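Home | Essays | Columns | Letters | Archive | About

This site uses cookies to keep you logged in. By continuing to read you agree to our cookie policy.

Who Is Teaching Whom?

2018-08-22

I spent two days this month learning to drive a robot arm, and I came home less impressed with robots and more impressed with hands.

The pitch is one you have probably heard. You don't program the machine, you show it. A person takes the controls, moves the arm through a chore, and the computer keeps a record of every motion. Do that enough times and the arm is supposed to pick up the chore the way an apprentice would. Tendell, the firm that let me try it, says 400 demonstrations is a decent start for one simple job. The product is called Cidumeo, and the pamphlet has the word "intuitive" on the front page and again on the back.

I'd like to know whose intuition they had in mind. My job was to pick up a set of keys. I have been picking up keys since I was tall enough to reach the hook, and I could not tell you how I do it. With the controls in my hands I had to decide everything. How high to come in, which way to turn the wrist, how far to open the fingers, whether to go for the plastic part or the metal part. I went for the plastic part. I came in crooked, backed off, came in crooked again. All of it was recorded, and all of it, as far as the computer is concerned, is how a human being picks up keys.

Most of the practice is done in simulation, so nothing gets broken but your pride. Simulated keys are still a nasty little object. There is a fat end and a thin end, and two stiff blades that point wherever they please.
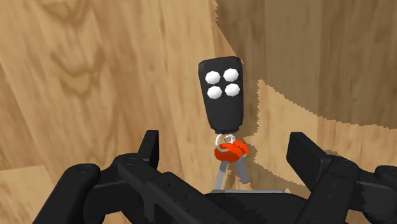
Stela Pană told me I was worrying about the wrong thing. In her view a clumsy demonstration is worth keeping, so long as the person recovers from the mistake, and a stack of perfect ones leaves the arm helpless the first time it drifts off course. She would take five messy teachers over one tidy one. I asked how the computer knows the mess from the recovery. She said that it often doesn't, and that somebody has to go through the recordings and throw some out.

I liked her for saying so. But look at what has happened to the pitch. We began with a machine that learns by watching. Now we have a machine that learns by watching, plus a person to do the chore badly a few hundred times, plus another person to sort the bad from the usefully bad. Becerra, which rents out operators by the shift, told me a large order can run to 1,000 recordings for a single task. I would call that a factory job. It may be a fine one, but it ought to be on the bill when we are told how much labor the thing will save.

Then there is the question of what got taught. I knew I wanted the keys. The arm has no such idea. It has a string of positions and whatever its cameras took in along the way, and those cameras take in a lot that has nothing to do with keys. A bowl, a power tool, a pink couch with a laptop left open on it. I ignored all that without trying. Does the arm learn to ignore it, or does it learn that keys are a thing you find near a bowl? The people selling these systems will tell you they move the objects around between runs to deal with exactly this. Good. I'd still want to see it tried in a kitchen that none of the teachers had ever set foot in.

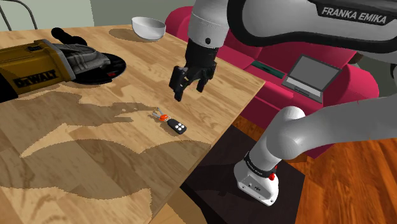 I don't think the method is a fraud. Showing is an old and sensible way to teach, and I can see why an engineer who has spent years writing out every motion by hand would be glad to put the pencil down. My complaint is with the word "showing." When I show my niece how to tie a knot, she asks why the loop goes under. She gets bored and tries it backward. She sees my face when it's wrong. The arm gets none of that — it gets my wobble, saved to a disk.

Tendell plans a smaller system called Parka, meant for people's homes, where the owner would do the demonstrating in the evening after work. I tried to picture it. I have trouble getting anyone in my house to load the dishwasher once.

Contact | Letters to the editor | © 2018 All rights reserved | Back to top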